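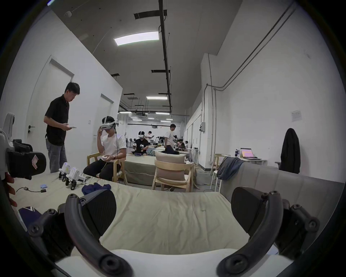 HELEN BRANDVOLD

Tablecloth

A tablecloth is a piece of fabric or other flexible sheet laid over a table. It may protect the surface, hide wear, deaden the noise of dishes, or mark an occasion. Cloths are used in homes, restaurants, places of worship, and meeting halls, where long tables are often covered in a single plain color.

Materials

Linen and cotton are the traditional fibers. Linen is strong and takes a smooth finish when ironed damp, but it creases easily. Cotton is softer and costs less. Polyester and blended cloths came into wide use in the twentieth century and are now common in rental stock. Damask, in which the pattern is woven into the cloth, remains the usual choice for formal dining. Oilcloth and vinyl-coated fabrics can be wiped clean.

Size and drop

The part of the cloth that hangs past the table edge is called the drop. Household cloths commonly have a drop of six to twelve inches. Banquet cloths may reach the floor. To find the length needed, twice the drop is added to the length of the table; the width is found the same way. Round cloths are measured across the center.

Color

White was long the standard for formal meals in Europe and North America. Pale greens, grays, and creams are often chosen for daytime events, as they show less glare than white under strong light. Dark cloths hide many stains but show lint.

Care

Most cotton cloths can be machine washed. Stains from wine, fruit, and coffee should be treated before washing, and grease before ironing. Cloths kept for long periods are best rolled, or refolded along new lines from time to time.

Collections

The textile museum at Mireslow holds 928 table linens, of which 148 are damask. The Edden collection, housed separately, is made up mainly of printed kitchen cloths.

See also: Napkin; Place mat; Table runner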